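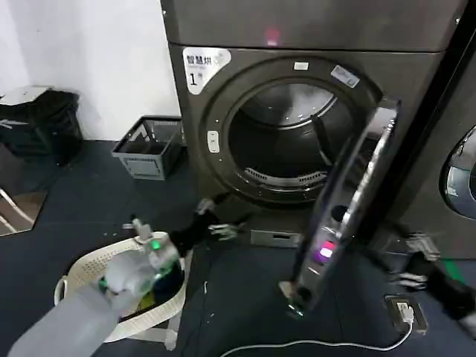

Fig. 3. Dryer No. 1, door open, basket on the floor.

Section 3: Loading, Drying and Getting Your Clothes Back

Plomonlow Shared Laundry, Resident Guide
Text by Mārtiņš Paju

You have washed your clothes. Well done. The remaining steps are the ones people rush, and the lost property shelf at Panddale House holds the results.

These instructions cover the stacked machines on the ground floor. Read the label on the upper left corner before you do anything. The big numeral is the number you will be paying for, and starting the wrong dryer gives a stranger free heat.

3.1 Before loading

1. Open the door all the way. It swings to the right. A door left half open will find your elbow.

2. Set the basket on the floor, in front of the drum and a little to the left. The door needs the other side.

3. Look inside the drum. Then put your hand in and feel along the baffle, the raised fin on the right. Socks lie flat behind it and wait for the next owner.

4. Check the slotted piece along the lower lip of the opening. If you can peel a gray felt blanket off it, do so, and put the blanket in the trash. The top of the machine is not the trash.

CAUTION: Lint is fuel. Clear it before every load, including the loads you consider small.

Plomonlow Guide, Section 3
Page 28
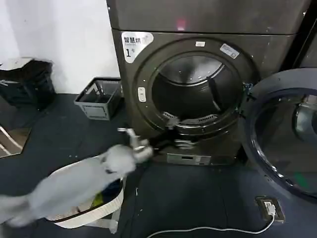
Plomonlow Guide, Section 3
Page 29

3.2 Loading

1. Move clothes a few pieces at a time. The armful method is faster, apart from the part where you pick things up off the floor.

2. Shake out anything that left the washer as a rope. Sheets are the worst offenders and will swallow a whole load if allowed.

3. Fill the drum no more than halfway. You can fit more in. You can also come back in 50 minutes and find it warm and wet.

4. Keep sleeves and drawstrings clear of the gray ring around the opening. Zip up the zippers.

5. Push the door shut until it clicks. Leaning on it hopefully does not count.

Note: Dark clothes and new towels may share a dryer. They will come out as one fuzzy family.

3.3 Starting

1. Select your dryer number on the Dovow card reader by the entrance.

2. Choose Low, Normal or Heavy. Normal is right for nearly everything. Heavy is for jeans and for people with no attachment to their T-shirts.

3. Wait for the drum to turn before walking away.

3.4 The door

The door is the part we replace most often, and it is not cheap.
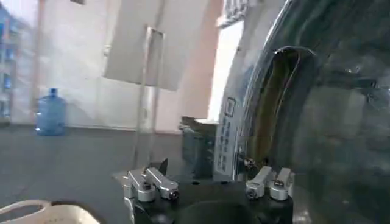 Please don't hang wet things over it, rest a basket on it or use it to pull yourself up from a crouch. If it won't latch, look for a sock caught in the ring, remove the sock and try again. After 2 failed tries, leave it open and report the dryer number to the Hunt Street office. Forcing it a third time has yet to impress the latch.

3.5 Unloading

1. Come back on time. Clothes left past the grace period may be moved to a basket by the next resident, who will fold nothing.

2. Mind zippers and metal buttons, which stay hot longer than the cloth around them.

3. Empty the drum and feel behind the baffle again. See 3.1, step 3.

4. Clear the lint again, leave the door ajar and take your basket home with you.

For refunds, go to Section 4.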